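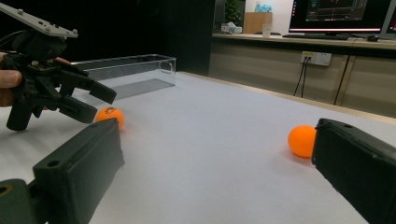

Brakance Oral History Index, Release 4

Summary

The Brakance Oral History Index lists recorded interviews with former residents and workers of the Brakance valley. It contains 2972 entries, one for each indexed passage. The audio itself is held by the Ulari Reading Room and is not part of this release.

Contents

entries.csv: one row per passage, with interview number, start time, language, topic and a short abstract
topics.csv: the 40 subject headings in use
places.csv: place names with their variant spellings
CHANGES.txt: corrections made after Release 3

Preparation

Abstracts were written in English by two indexers working from the recordings. Raquel Caldeira reviewed the subject headings. Fatos Dervishi checked place names against the parish registers and the older survey maps. Where the speaker's form of a name differs from the register, both are kept.

Known Limitations

Interviews from the Karko side of the valley are underrepresented. Start times in interviews transferred from cassette may be off by up to eight seconds. The family name Vukčević appears without accents in entries carried over from Release 1; these have not yet been corrected.

Terms of Use

The index may be copied and adapted for research and teaching with credit to the project. Users may not attempt to identify speakers listed by initials only. Requests to hear a recording should give the interview number and be sent to the Reading Room in writing.

Last revised Feb 9, 2019. The next release is planned for April.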